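Cell Technician, Manual-to-Automated Transfer (two posts)
Trumix, Hinds site. Packing and Sub-assembly.

Trumix is moving the Bulby line from hand packing to a mixed cell in March. Six packing stations become two, with a gripper-fed transfer between them. Packers now on the line keep their grade and hours and will rotate through the cell. The two posts advertised are additional.

Duties
Record hand-held gripper passes at the bench for each new part.
Check finger alignment and fixings at the start of shift and log any wear.
Clear stoppages, reset and restart the cell to the written procedure.
Report changes in reach, lifting or pace that affect the packers to the shift lead, Ah-rin Gil.

Target output for the cell is 1,462 units a shift against 718 by hand. Individual pick rates will no longer be recorded.

Requirements
Experience on a packing or assembly line. Basic hand tools. Able to keep a clear written log. Programming is not required; training takes 7 weeks on full pay.

Hours
Days, 7 am start. Early finish on Thursday.
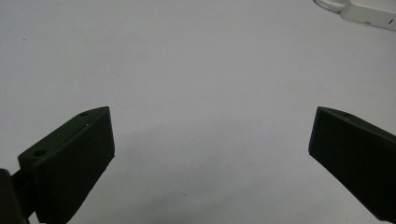
Tane Bolger, asked what had changed on the Prillow line after its own conversion, said the lifting had gone but the waiting had not, and that anyone applying should expect to spend a good part of the shift watching and writing things down.

Apply in writing to the Packing Office, Hinds, stating current shift pattern and notice period.

Shared 6 times | 7 comments
© Trumix | Contact | Back to top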